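Prulier Residency for Writers: call for participants

The Prulier Residency invites applications from writers of fiction, poetry and narrative non-fiction for its spring session, which runs through May. There are 6 places. Two are reserved for writers working in translation, in either direction between English and any other language.

Residents are given a private room with a desk, access to the Dostoron reading room from 8 am until 10 pm, and one individual meeting a week with the session tutor, Fouzia Arain. Evening meals are provided. Breakfast and lunch are self-catered from a shared kitchen. Travel costs within the UK are refunded on production of receipts, up to the limit set out in the offer letter.

Applicants should have published at least one book, or an equivalent body of work in magazines, or have had a play or radio script produced. Self-published work is accepted if a copy can be supplied. Applicants currently enrolled on a degree course in creative writing are not eligible. Former residents may apply again after an interval of three sessions.

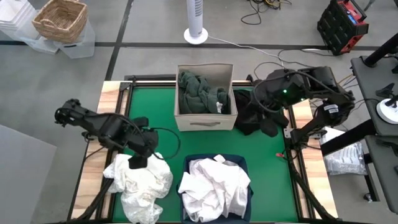 Writing samples are read without the author's name attached, so please remove it from headers, footers and file properties. The sample should come from the project that will be worked on during the residency and should not exceed 19 pages, double-spaced. Poets may submit fewer. Long projects are usually discussed with the pages spread out, and a flat table top such as the green one between the two light wood boards suits this better than a desk. Residents who prefer to work on screen may do so, but should bring a printed copy of the current draft for the first meeting.

The theme of the session is the working object: writing that attends closely to tools, materials, clothing and other things in ordinary use. The theme is meant broadly. Applicants with a historical novel, an essay on a trade or a sequence of poems about a single household would all fall within it, and the statement should say in a few lines how the project relates.

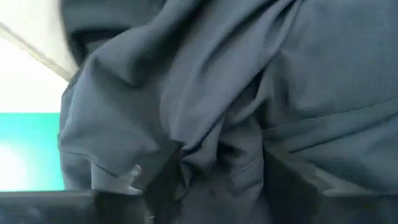 Three set exercises take place in the first week, each lasting one morning. The second asks residents to describe a piece of cloth in 318 words without comparing it to anything else. Dark slate-grey fabric bunched into thick folds, with fine diagonal ribs in the weave and hollows that go nearly black, is the degree of difficulty intended. The results are read aloud to the group and are not kept. Attendance at the exercises is required – the remainder of the session is unstructured apart from the weekly meetings.

At the close of the session residents give a short public reading at the Uniyal Rooms. Each reading lasts ten minutes and may be taken from finished or unfinished work. A selection is later printed in the Treradik pamphlet series, for which contributors receive a separate fee and keep copyright in their work.
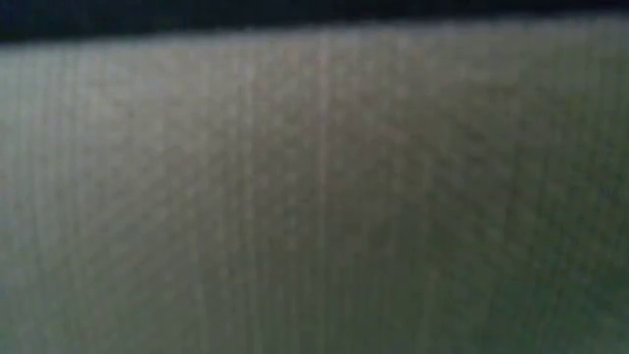
Contributors are sent proofs and are asked to return them within a fortnight. Inclusion in the pamphlet is optional and has no bearing on the residency itself.

To apply, send the following as a single PDF:

A statement of the project, one page
The writing sample
A list of publications or productions
The name and contact details of one referee

Please put the list of publications and the referee's details on the last page, which is detached before reading. Incomplete applications will not be considered. Access requirements may be raised at any stage and are dealt with separately from selection. Shortlisted applicants will be invited to a half-hour conversation by telephone or video with Fouzia Arain and one former resident. All applicants will be told the outcome by email – we regret that comments on individual samples cannot be given.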